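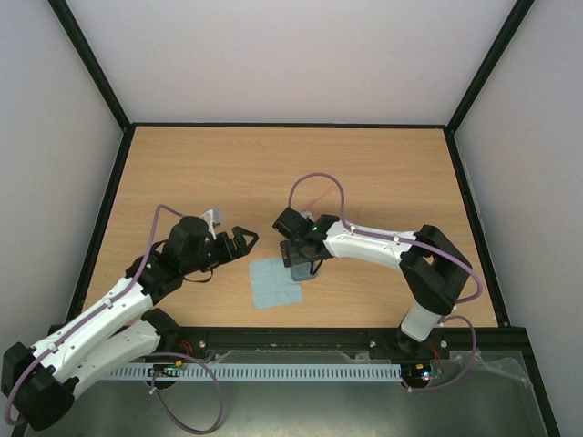 Tustell bench, light wooden top with pale gray walls on three sides

Home Benches Walls and Panels Parts Care Contact

Filed under: Workshop Benches / Walled

Tustell Three-Wall Bench

The Tustell is a bench for work that needs a clean, plain background and some shelter from the rest of the room. It has a light wooden top and a gray wall at the back and at each side. The front stays open so you can work from there. People buy it for small assembly, sorting, model building, repair work, and tabletop photography.

Dirus makes it in one size. The top is 46 inches wide, measured inside the walls. It comes with legs, walls, trim, and all hardware. The front rail is sold separately.

The top

The top has a fine grain that runs from side to side. We leave the color light so that small dark parts are easy to find on it. The finish is matte and cures fully before the bench is packed. It will take normal bench use, but it is still wood. A hot soldering iron will mark it, and so will a dragged vise. Use a mat for either one.

A thin dark trim runs along the back and sides where the top meets the walls. It covers the joint and keeps screws, beads, and crumbs of eraser from working down behind the panels. The trim lifts out if you want to clean under it. Start at a back corner and pull up gently with your fingers. Do not pry it with a screwdriver, which dents the edge of the top.

The walls

All three walls are pale gray. We tried white on the first benches and went to gray after customers said white was tiring to look at under a strong lamp. The gray has no pattern and no logo on it.

Black edging follows the corners where the side walls meet the back. If you are using the bench for pictures and want the corners to disappear, hang a paper sweep from the top of the back wall with two spring clamps. Small clamps are enough. Large ones can leave a dent.

The walls are not meant to carry shelves. Hooks for light hand tools are fine on the outside of the side walls, in the upper half. Please do not drill the back wall. If you need storage behind the bench, the Nusedetti parts rack stands on its own feet and fits close behind it.

Front rail (optional)

The rail is a long black metal bar that fixes along the front edge of the top. It is held down with round-head screws and runs nearly the full width. It gives you something solid to mount equipment to without putting holes in the wood each time you change your mind. Fit it before you load the bench. The screws should be snug at first, then tightened from the middle out to the ends.

With the rail on, you lose a strip of the top at the front. Customers who write or draw at the bench mostly leave it off. You can order it later, and the holes are already started on the underside of every top.

Setting it up

The bench ships on a pallet and weighs 163 pounds packed. Two people are needed to carry the top. Delivery is to the curb unless you arrange something else, so check the width of your door and any turn in the hallway first. The walls travel flat in their own carton.

Put the legs on with the top face down on a blanket. Turn it over, set it where it will stay, and level the feet. The back wall goes on next, then the left and right. Leave all the wall bolts loose until the third wall is in, or the corners will not close up. The trim goes in last. A hex key is in the hardware bag. For the feet you will need your own wrench.

Leave a hand's width between the back wall and the wall of the room if you plan to run cords down behind it. There is no cord hole in the top. We can cut one to order, but a bench with a custom hole can't be returned.

Lighting

No lamp is included. Overhead light works well with the walls, as they bounce a fair amount of it back onto the top. A single lamp clamped to one side will put a shadow across half the bench. Samah Erraji, who handles our bench orders, can tell you which clamp lamps other customers have fitted without trouble.

Cleaning

Wipe the top with a barely damp cloth and dry it right away. For glue, let it set and lift it with a plastic scraper. The walls can be washed with dish soap and water. Skip solvent cleaners on them, including the ones sold for whiteboards. They leave shiny patches.

Customer notes

"I sort seed packets and small parts for two community gardens and the side walls stop things from rolling off. I wish it came wider." Naima Badawi

"Took my son and me an afternoon. The instructions should say in bigger type to leave the bolts loose. We did not, and had to back up." Ravinder Fraser

"Bought the second one for the repair room in June. Same color as the first, so they match. Trim on the left side was a little long and I cut it with scissors." Urszula Szewczyk

Ordering and delivery

We have shipped more than 3,000 of these benches. Most orders leave the Bustamante warehouse within 10 business days. Benches with a cord hole take longer, and we will give you a date before we charge the card. Rails go by parcel and usually turn up before the bench does.

Returns are accepted on unused benches in the original packing. Replacement walls, trim, and feet are kept in stock for every Tustell sold so far. Have the number from the sticker under the top ready when you order, as the early walls used a different bolt.

Questions about fit or parts go to Thenmozhi Shetty at the parts desk, mornings until noon. Send a sketch of the space with measurements if you can.

Included: top, legs, back wall, two side walls, trim, leveling feet, hardware bag, hex key, printed instructions
Not included: front rail, lamp, mat, clamps

See also: Nusedetti parts rack, bench mats, replacement trim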